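Unit 6: Comparing Grippers for Bin Picking

Lab handout, Automated Handling II, Fedham
Revision of 2019-06-13

1. Purpose

In this unit each group compares two end effectors on the same picking task with the same arm, the same controller and the same parts. The first is the Tritadon two-finger parallel gripper with slim metal fingers. The second is the Neves vacuum tool with a single bellows cup. You will report success rate, cycle time and failure type for each, and you will recommend one of them for the task as given. A recommendation that changes the task ("use a deeper bin") will not be accepted, though you may mention it in the discussion.

2. Before the session

Read the notes from Unit 5 on grasp width and approach angle. Install the Prandik logging client on one laptop per group and check that it opens the December sample log, which contains 1292 rows. If you get 1266, the client has skipped the rows with an empty force field. Turn off "drop incomplete" in the import settings and load the file again.

3. Terms

Attempt: one descent of the tool into the bin, whether or not a part is touched.
Pick: an attempt that ends with exactly one part held above the rim.
Double: an attempt that ends with two or more parts above the rim. Counts as a failure.
Drop: a part that leaves the floor of the bin and falls before the rim is cleared.
Block: an attempt stopped by the force limit or by contact with a wall.

Use these words in your report. "Miss" is ambiguous and was the main source of lost points last year.

4. Procedure

4.1 Home the arm. Set the speed override to 33 percent and leave it there for both tools.
4.2 Mount the tool and enter its mass and center point. Run the free-air check. The payload warning must be clear before you go on.
4.3 Place the parts by hand, then stir them once. Do not arrange them.
4.4 Start the log, then the program. Let the program run until the bin is empty or until four attempts in a row have failed.
4.5 Stop the log, enter the failure types and repeat from 4.3.
4.6 After the last run, change the tool and repeat from 4.2.

The camera pose must not change between tools. If anyone bumps the mount, recalibrate and discard the current run. Runs made before the bump can be kept if the calibration residual is within the limit printed on the cell sheet.

5. Cable routing

Cables are a common cause of blocks that students record as gripper failures. The bundle needs enough slack for the last joint to turn through its full working range, and the slack has to stay above the rim at the lowest point of the descent. Jog the arm to all four corners of the bin at picking height before the first run and watch the loop as well as the tool. A thin sensor wire running down a finger can catch on a part without tripping the force limit. In that case the log shows a normal pick followed by a drop. Check the video before you classify it.

6. Crossed parts and wall cases

Two layouts account for most of the difference between the tools. In the first, one block rests across another.

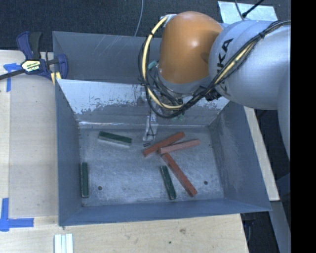 Olga Cordeiro

With the reddish blocks, the pinkish one crosses the others, so the planner should pick it first. The parallel gripper needs clearance on both long sides down to grasp depth, and a crossing block takes that away over part of its length. Choose the grasp point on the free end and record the offset from the block's center. The vacuum tool needs only a flat patch on top, but a tilted face can break the seal. Record the tilt from the depth data.

The second layout is the block along a wall, as with the green one at the left. A finger has to fit between the part and the wall, and a sloping wall changes the gap with height. Compute the gap at fingertip level. For the vacuum tool the limit is the tool body, so use its widest diameter in the collision check.

7. Report

Hand in one table per tool with attempts, picks, doubles, drops and blocks, and one plot of cycle time against number of parts left in the bin. State the median and the range. Do not average the two tools together at any point. Attach the raw log files with their original names.

Maximum length is 4 pages without the logs.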